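25 Mar 2024

Apartment 602, evening. Started on the children's clothes. The plan from last week was to get through the whole backlog before April, and I have one box and a stack of tissue to do it with. The box is a Provov medium, which turns out smaller inside than the label says once the flaps are folded in. Measured it twice. Lost 3 cm on the long side.

Sorting rule, written down so that I stop changing it: shirts flat, knits rolled, denim folded lengthwise first and then in thirds. Ayane Oshima rolls everything, denim included, and claims it saves space. I tried her way with the cotton leggings and it does hold up there. With denim the roll opens again as soon as you let go, and the outside layer picks up a diagonal set that needs an iron to remove. I am not ironing clothes that are going into storage.

The jeans with the elastic waist took longer than anything else. A flat waistband gives you a straight edge to line up on. A gathered one does not. The fabric is longer than the elastic, so the extra has to go somewhere, and it goes into ruffles all the way along. Press them down and they come back. Pull the elastic out to full length and the band lies flat for as long as you hold it, then it draws the top of the seat in with it and the back pocket ends up crooked.

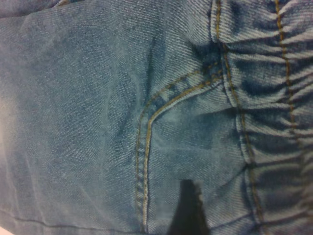 What I settled on is to leave the waist alone and work from the other end. Hems first, then the inseam, then smooth toward the waist with the side of the hand and stop short of the gathers. The stitching is a better guide than the cut edge. On this pair it is a golden tan against medium blue, easy to follow even under the kitchen light, and if the seam line is straight then the leg is straight. The waist can do what it likes.

Second point, on stacking. When one leg goes on top of the other the two layers of waistband never sit exactly on each other. I spent too long correcting this the first time. The offset disappears into the thickness once the final folds are made, so it is not worth the minutes. Tolerance for the waist: a finger width. Tolerance for the hems: none, or the whole bundle leans. 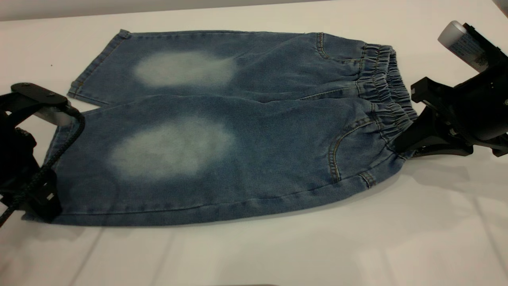

Blue jeans after the lengthwise fold, faded knees, waist still bunched.

Wrote the knees down separately. Both have the pale washed patch, large and soft at the edges, and I had to decide whether to list it as wear. I decided against it. The fading blends out gradually into the darker blue, and the entry in the list now says "light knees, wash finish" so that the question does not come up again when the box is opened.

Labels: used the Bristilent ones, the matte kind that take pencil. The glossy roll is finished and I will not buy it again. Format is size, type, count, then remarks. Size 5 and under goes in this box. Larger sizes go in the Noguchi bag on the upper shelf - it has no stiffness at all, so nothing with a crease worth keeping should be put in it.

Total entered tonight, 14 pieces. Slower than planned. Most of the loss was the denim and some of it was looking for the tape.

To do: cedar blocks, one per box. Replace the tape. Ask Ayane if she wants the leggings back or if they can go on to her sister. Call Prudham about the shelf bracket, which has a quarter inch of play on the left side and should not be holding a full box until it is fixed. Until then the box stays on the floor by the closet, lid up, with the list on top.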